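Publicado el 28 de marzo de 2018
Por el taller Wiltlow

Se buscan manos para el taller – proyecto Piras

Buscamos gente para sesiones de prueba con pinzas de mano. No hace falta saber de robots. Hace falta paciencia, pulso normal y ganas de repetir la misma cosa muchas veces sin enfadarse con la mesa.

Lo que estamos montando: una estación de dos brazos, casera, en el taller compartido de Prosau. Los brazos de verdad van después. Ahora toca la parte humana, que es coger objetos corrientes con dos pinzas, una en cada mano, y dejarlos donde toca. Vasos, cestas, bolsas, trapos, tapas. Cosas de cocina y de despacho sobre todo. Con eso grabado afinamos las mordazas y luego el programa.

El control se llama Grekix y lo escribimos nosotros, a ratos. Las pinzas también son nuestras. Ya vamos por la tercera versión de los dedos y habrá una cuarta si la gente que venga nos dice lo que falla. Así que se agradece la queja concreta: «resbala al girar», «no llego con el pulgar», «el cable me tira de la muñeca». Un «va bien» no nos sirve de mucho.

Lo blando es lo que peor llevamos. Telas, bolsas finas, film, todo lo que se arruga y cambia de forma al apretar. Con lo rígido ya nos apañamos, más o menos. Si tienes experiencia en costura, embalaje o lavandería escribe aunque no cumplas lo demás, en serio.

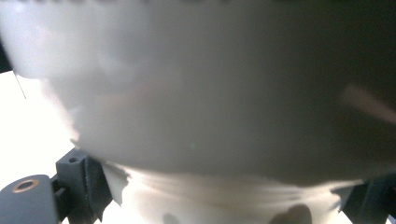
Material blanco, blando, entre las piezas de la pinza. Sesión en el taller.

Qué se hace en una sesión

Llegas, te ajustamos las pinzas, diez minutos de práctica libre. Luego una lista de tareas cortas: coger, levantar, girar, pasar de una mano a otra, soltar. Cada tarea se repite varias veces y entre una y otra se recoloca todo. Es monótono, mejor decirlo ya. Hay pausas cuando las pidas, agua y café. Música sí, bajita.

Se trabaja de pie, delante de una mesa baja. Si prefieres sentado avisa antes y buscamos un taburete, pero el alcance cambia y hay que volver a calibrar, o sea que con tiempo por favor.

Cada sesión dura 3 horas contando la explicación. Pedimos un compromiso de 12 sesiones por persona, repartidas como te venga bien hasta julio. Si solo puedes venir a unas pocas, dilo en el mensaje – a lo mejor encaja en las pruebas de objetos nuevos, que van sueltas.

A quién buscamos

– Mayores de edad.
– Zurdos y diestros. De zurdos andamos cortísimos.
– Manos grandes y manos pequeñas, de verdad las dos. Las empuñaduras se hicieron para la mano de quien las diseñó y se nota.
– Que puedan sujetar algo de peso con cada mano un rato seguido. Si tienes una lesión de muñeca o de hombro reciente, mejor espera a otra tanda.
– Castellano suficiente para seguir instrucciones y comentar lo que pasa.
– Puntualidad. Montar y calibrar nos lleva casi una hora y si faltas se pierde la tarde entera. 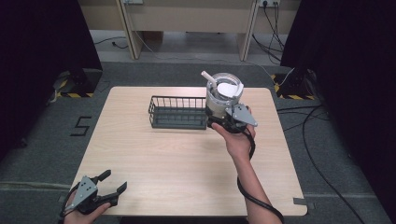
No pedimos titulo ni curriculum. Tampoco hay que traer herramienta. Ropa cómoda, manga corta o que se pueda remangar, calzado cerrado. Nada de pulseras ni anillos gordos durante la prueba, se enganchan. Reloj fuera también.

Qué se ofrece

100 euros al completar cada bloque de tres sesiones, por transferencia, a final de mes. El transporte dentro de Prosau lo pagamos aparte si guardas el billete. Además acceso libre al taller los ratos en que estemos nosotros: impresora 3D, soldadores, banco de madera. El filamento que gastes en lo tuyo lo pones tú.

El presupuesto de esta tanda son 1.670 euros en total, para participantes y desplazamientos. Cuando se acabe se cierra la convocatoria, por eso va por orden de llegada una vez hecha la prueba de mano. No es un contrato de trabajo ni una beca, es una colaboración puntual y se firma una hoja con las condiciones antes de empezar. Léela con calma. Te la mandamos antes si la pides.

Sobre las grabaciones

Se graban las manos, los objetos y la mesa. La cara no hace falta y si sale en algún momento se recorta. El sonido no se guarda. Lo grabado se usa para el proyecto Piras y puede acabar en un archivo abierto, sin nombres. Esto viene explicado en la hoja, con una casilla aparte para lo del archivo abierto – puedes decir que no y participar igual.

También buscamos una persona para el montaje

Puesto distinto, mismo taller. Alguien que sepa de cableado y que tenga algo de mano con la impresión de piezas. Los cables son nuestra pelea de cada día: rozan, se enredan en el brazo, pesan más de lo que parece. Queremos rehacer todo el recorrido y probar conectores más ligeros. Serían unas tardes en abril y luego mantenimiento, según vaya. Aquí sí pedimos ver algo que hayas hecho, unas fotos valen, aunque sea un apaño en casa. La compensación de este puesto se habla aparte, no sale del mismo presupuesto.

Se valora haber reparado maquinaria pequeña, saber crimpar sin dejarlo todo hecho un asco y apuntar los cambios que se hacen. Esto último más de lo que parece, tenemos piezas montadas que ya no sabemos de qué versión son.

Cómo apuntarse

Pasa por el taller Wiltlow por la tarde o deja una nota en el tablón de la entrada, con el asunto «Piras manos» o «Piras montaje». Pon:

– nombre y forma de contacto
– zurdo, diestro o las dos
– largo de la mano, desde la muñeca hasta la punta del dedo corazón (en centímetros, a ojo no, con regla)
– qué tardes puedes
– si vienes a sesiones completas o sueltas

Contestamos a todo el mundo pero vamos con retrso, paciencia. La prueba de mano son unos minutos: te pones las pinzas, coges un par de cosas y vemos si te ajustan. Si no te ajustan guardamos tus medidas para la siguiente versión de la empuñadura y te llamamos cuando esté impresa.

Si vienes con alguien más poned los dos nombres en la misma nota, os intentamos dar turnos seguidos. El timbre de la calle no funciona, hay que dar con los nudillos en la persiana.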